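Section 4. Comparing Two Grippers on Soft Items

Now that both grippers are mounted on their handles and the Lova controller is talking to your computer, you are ready for the part most people look forward to, which is trying them against each other. Soft items are a good place to begin. A block or a box will make almost any gripper look good, but cloth slides and bunches and swings about, and it will show you fairly quickly how the Winent and the Padov differ in the hand.

Set aside an afternoon if you can. The trials themselves are short, but you will want time to repeat the ones that felt odd -- and there are always a few.

Before you begin

Clear enough table in front of you to swing a piece of fabric freely. You don't need a bare table (a bit of everyday clutter makes the recordings more useful later on), but keep cups and anything breakable well back.

Check that the Lumenta camera is showing a live picture and that both finger jaws can be seen in it, open and closed.

Caution: Keep your free hand away from the linkage arms while the jaws are moving. The space between the inner arms is a pinch point.

4.1 Picking up and moving the fabric

1. Start a new recording in the controller and give it a name that tells you which gripper you are holding. You will be glad of this by the tenth trial.

2. Hold the gripper level, with the jaws open, and bring it down over a fold in the cloth. Aim for a fold, as a flat area gives the jaws very little to take hold of.

3. Close the jaws slowly until they press together, then wait for a count of 4.

4. Lift and move the cloth to one side in a single easy sweep. Try to keep the same pace each time, even when it starts to feel dull.

At this stage your camera view should look a good deal like ours, with the jaws sharp in the middle and the dark fabric blurring as it moves.

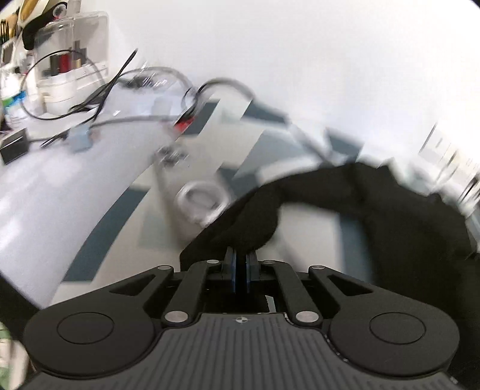
5. Set the cloth down, open the jaws fully, and stop the recording.

6. Repeat until you have 30 recordings, then change to the other gripper and go through the same steps with the same cloth.

Note: Blur on the fabric is fine and you needn't throw those recordings out. If the jaws themselves are blurred, though, raise the shutter setting in the Lumenta menu one step and try again.

4.2 Reading the results

Open the Compare page and choose both sets. The controller gives each one a hold score out of 100. For soft items we look for a score of 70 or better, but please don't fret over a lower one on your first day. A worn fingertip pad or a rushed lift can pull it down, and both are easily put right. If the two grippers score within a few points of each other, go with the one that feels less tiring in your hand.

Save both sets before you change cloth. The controller clears unsaved recordings when you leave the Compare page.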